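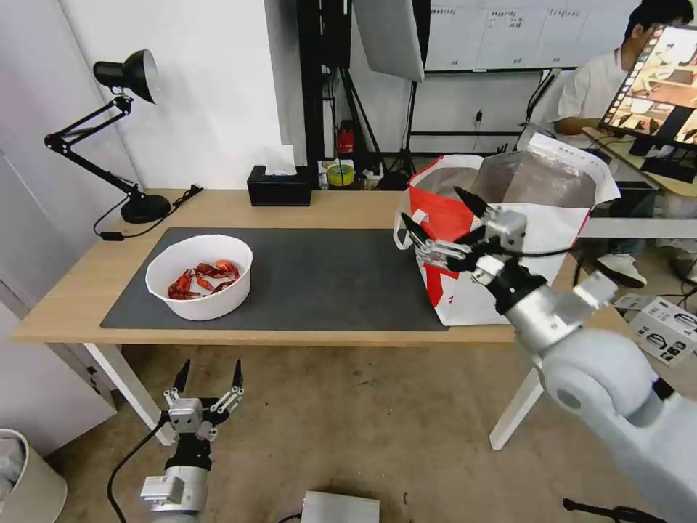
Can a Robot Do Your Chores?

Many children ask me when a robot will come to clean their room. It is a good question, and the answer is longer than yes or no. Think first of a small job, such as putting food into a bag. On the table there is a white bowl with a pile of red-orange crawfish, and on the other side stands a shopping bag, already open, with a silver lining. You could do this job before you finished a song. For the robot, whose arm ends in two black fingertips, it is a serious piece of work. It must find the bowl, find the crawfish, close the fingers on one of them, and bring it over the edge of the bag.

Why is a crawfish difficult?

Look at the shape of it. It has claws, long antennae and a body that curls. When many of them lie in one pile, the claws of one go under the body of another. If you pull one, two more may come with it. A block is much easier. Every side of a block is flat, and it looks the same today and on Monday.

Your hand solves this problem without asking you. The skin on your fingers feels when a thing begins to slip, and you press a little more. Many robot hands have only two fingers and can feel very little. They must depend on their cameras, and a camera cannot see what is under the pile.

Try it yourself

Take two pencils, one in each hand, and use only the tips to lift a grape from a bowl. Then try a wet grape. Then ask somebody to put 50 grapes in the bowl and take out only the smallest one. Now you know something about the life of a robot!

Bags are strange too

A cup always has the form of a cup. A bag can stand up, fall over, fold, or close its mouth when you touch it. A person pushes the bag open with one hand and fills it with the other. A robot with two arms can learn to do the same, but the arms must agree with each other. If one arm pulls too early, the bag goes down.

How does a robot learn?

In old factories, a robot arm repeated one movement all day. It could do the same thing 2,000 times and never be bored. But if you moved the part by the width of your hand, the arm closed on air.

Newer robots learn from examples. A person guides the arms through the job, again and again, and the computer keeps what the cameras saw and how the arms moved. After many examples, the robot tries alone. My friend Kartini Ismail taught a robot called Adis to fold a small towel. She showed it 555 towels. Adis became quite good with towels. Then she gave it a sock, and it folded the sock as if it was a very thin towel.

So what can machines do now?

Some chores are already done by machines, and we forget to call them robots. A dishwasher washes, but you must fill it. A robot vacuum cleans the floor, but it does not like cables and it will not pick up your pajamas. In big warehouses, machines carry shelves and sort boxes very well, because the floor is flat and the boxes are hard.

Soft, slippery and tangled things are still a problem. Laundry is hard. Salad is hard. Making your bed is very hard, especially if the cat is in it.

Some robots can do these jobs in a laboratory, slowly, with a person near who can help. In a real kitchen the light changes, somebody moves the bowl, and the bag comes from a different shop. A person does not worry about this. A robot may have to learn again.

When will it be ready?

I do not know, and you should be careful with anybody who gives you the exact year. Simple jobs will come first, in shops and restaurants where the same thing is done every day. Homes will come later, as every home is different.

Words to know

Gripper: the part of a robot that holds things, like a hand.
Lining: the inside layer of a bag or a coat.
Warehouse: a large building where goods are kept.

Written by Ishbel MacRitchie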